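31 March 2021

Sourdough hydration, second go. Leif is still convinced that the Clurnon flour "drinks more" than the Perić and that this explains his better crumb. I'm not convinced of anything yet.

Mixed two doughs this morning, 1000 g flour each, same starter, same salt, same tap. Water at 72 percent for both. Leif wanted to give the Clurnon an extra splash and I said no, you can't claim the flour takes more water if you hand it more water before we look. He sulked and went to find the other scraper.

After the first rest the Clurnon did feel stiffer. Danica felt it too, but she had read the label on the tub, so I don't count that. Next time someone covers the labels. Orla offered and I'm holding her to it.

First fold fine on both. Second fold, the Perić was slacker and stuck to my hands. Leif took this as a win. Could be the flour. Could also be that its tub was nearer the oven, and we all know what that end of the bench is like by noon. I swapped the tubs at that point, which I suppose ruins the comparison for anyone strict about it. Should have kept them side by side from the start.

Divided and shaped after lunch. One Clurnon loaf came off the scale at 829 g, heavier than I meant, so it got the long tin and doesn't count for height. Baked the rest together, turned at half time.

Crumb: a bit more open on the Clurnon, mostly toward one end. Perić more even. If I'd been handed the slices without being told, I would have guessed wrong on at least one. Gorazd preferred the Perić for toast, for what that's worth.

The seller's page says their flour "absorbs up to a fifth more water." More than what? No protein figure, no ash, no method. Danica has written to ask. I don't expect much.

To do: repeat with covered labels, both tubs at the cool end, probe thermometer in each. Leif to leave the water alone. If the gap shows up again I'll buy the big sack and say sorry to him.
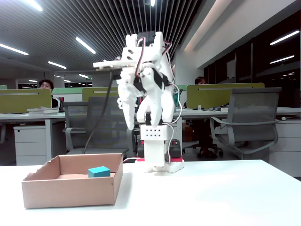
Also need more rice flour for the baskets, we scraped the bottom of the jar today.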